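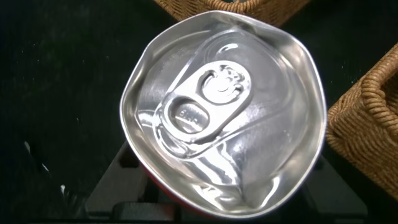

Albane Maillard had been meaning to clear her late aunt's front room since July, and now it was February and she had run out of other things to clear. The kitchen in Beswood was done, the airing cupboard was done, and even the shed, with its jars of screws and its one wellington boot, had been emptied into the back of Mr Pichler's van and driven off down the hill. Only the front room was left, and she went in on the Friday morning with a mug of tea and two wicker baskets, and got down on the carpet, and began.

The rule was a simple one. Whatever was to be kept went in the first basket, and whatever was for the church sale at Iltholm went in the other, and rubbish went by the door. She had explained it to her brother over the telephone and he had said it sounded very sensible, in the voice he used when he was glad to be living in Virgate and not expected to help.

The trouble was the can. It was a red drinks can, squashed out of shape, with its rim knocked into corners and its lid all puckered like the skin on a rice pudding, and it had been standing on the mantelpiece between the clock and the photograph of the wedding for as long as Albane could remember. As a little girl she had asked about it and been told it was Uncle's, and that she was not to touch it, and so of course she had touched it whenever the grown-ups were out of the room. She used to run her thumb along the bends in the rim and try to guess what had done it. A horse, she had decided at the age of five. Later on she favoured a tractor.

She put it by the door. Then she drank some of her tea, and looked at it, and moved it on to the arm of the chair, where it wasn't really by the door any more but wasn't anywhere else either. 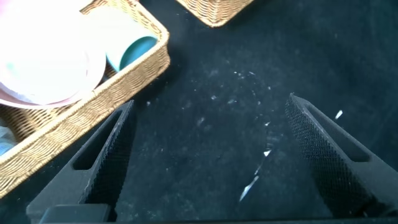
The crockery was easier. She had grown up eating toast off the plate with the pink edge, and there was no question about the teal cup, which had been her aunt's for cocoa every night of the winter and which had somehow outlived all its saucers. Into the first basket they went. She thought she ought to wrap them in something for the drive home, and then thought that she would do it later, and then sat back on her heels and listened to the clock.

It was her brother who rang, a little before noon, to ask how she was getting on.

"Do you remember the can?" said Albane.

"The one the horse stood on?"

She had never told anyone about the horse. She was quite sure of that.

"Who said it was a horse?"

"Uncle did," he said. "At the show, the summer before you were born. He'd put it down on the grass to shake somebody's hand. He was ever so pleased about it - he told everyone. Why, have you thrown it out?"

"No," said Albane, and reached over to the arm of the chair. "No, I've got it here."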